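Notebook, teleop in sim, May

Start 9:40. Przemysław Michalski on the headset, me on the keyboard and the log. The counter setup is loaded from the Gotcombe layouts, same arm as last week, new clutter seed. Seed is 2571, written down this time.

Task for the morning: pick the small brown oval thing and put it on the plate. Operator drives the arm by hand controller, we record joint positions and gripper command, then play the whole thing back open loop to see if it lands in the same spot.

First few runs were spoiled by the clutch button. Przemysław let go to reset his wrist, and when he pressed again the target jumped a little and the arm went after it. Fernanda Louro had seen the same on the Praddale build. She says the offset is taken one tick late. I moved the read to before the enable and the jump is gone, at least at low speed. Have not tried it with the scale above 1.

Translation scale is now 0.70, shown in the panel as 70. At full scale he kept overshooting the plate rim. At 50 he ran out of reach and had to clutch twice on each carry, and the recordings get ugly with pauses.

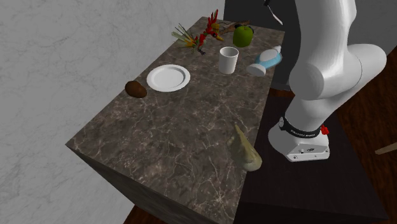
Counter layout, seed 2571, side view with the base on the right.

The brown object and the plate are close together, so the carry is short. Good for a first task, but I want a longer one too. The pale green pointed piece is by itself near the edge on the robot side, with a lot of bare counter between it and the rest. Candidate for task two: green piece to plate. Przemysław thinks the pointed end will be a pain to grasp. We agreed he goes for the round end and we keep the failed grasps in a separate folder.

The spray bottle is lying down in this seed. Leave it. The instruction text for the later set says "upright bottle", so this seed has to be left out of that set or the text changed. Asked Fernanda which.

Recorded 17 demos of task one before lunch. Playback matched on all but two. Both bad ones have a clutch event in the middle of the descent, so I suspect the log drops a sample there. Śliwiński script for checking timestamps is still on the old machine, need to copy it over.

Notes for whoever drives next:
Home the arm before putting the headset on.
Say "start" and "stop" out loud, the keyboard person marks the log.
Do not trim the demos by hand. Trimming happens in the Sukano step.

Afternoon: timestamp check, then task two if the gap is found. Scale stays at 70 until then.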